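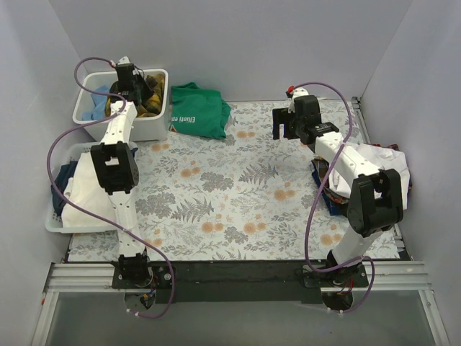

Makside Community Orchard

Makside Community Orchard is a public fruit garden on the northern edge of the town of Paltivis. It has 310 trees, mostly apples and pears, which stand on a south-facing slope above the Gruber brewery. The land belongs to the town and is rented to the Makside Orchard Society for a small yearly sum.

History

The slope was a private vineyard until the owner gave it up after several years of frost damage. The first trees were planted by Leopold Kälin, a retired school teacher, who had collected cuttings of old local apples from farms in the valley. The society was founded 2 years after this planting. Its present head gardener is Reto Kuster, who introduced the grafting course that is held each spring.

Varieties

The best known apple of the orchard is Lotgate, a late cooking apple with yellow skin and firm, sour flesh. It keeps until March in a cool cellar. The pears are mainly perry pears and are not pleasant to eat fresh. A row of quinces grows along the lower wall, where the soil is deeper and stays moist in August.

Management

The trees are pruned in winter and the grass is cut 3 times a year. Chemical sprays are not used. Scab is therefore common in rainy summers, and the affected fruit goes to the press. In the last season the society pressed 2,218 liters of juice, the larger part of which was sold at the town market.

Access

The orchard is open in daylight and entry is free. Visitors may pick up fallen fruit, but picking from the branches is reserved for members. Dogs must be kept on a leash.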